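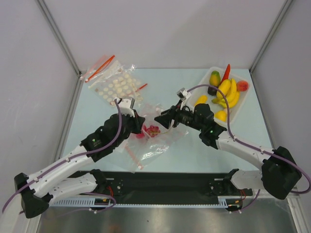 Plalivano Lesson Cards

Plalivano is a set of 100 ready-to-teach lesson cards for grades 3-5, and we're so happy to finally share it! Each card pairs a short reading with a map or math activity about rivers, towns and the people who live along them.

What you get

cards/ has one text file per lesson, numbered in teaching order
standards.csv matches cards to grade and subject
words/ holds vocabulary lists in English and Vietnamese (thank you, Sang Nghiêm!)

Using the cards

Most lessons take 15 minutes of reading plus an activity, so two fit nicely into a class period. Start with card 1 if your students are new to map keys. Otherwise jump in anywhere, and please do change the examples to match your own town.

Known gaps

Cards 14 and up need a printed map. Grade 5 science is thin, and Tanveer Mirani is writing more for July.

License and contact

Free for classroom use. Send fixes to Shabnam Kazmi at Trarside. We love getting them!

Last updated 1/11/26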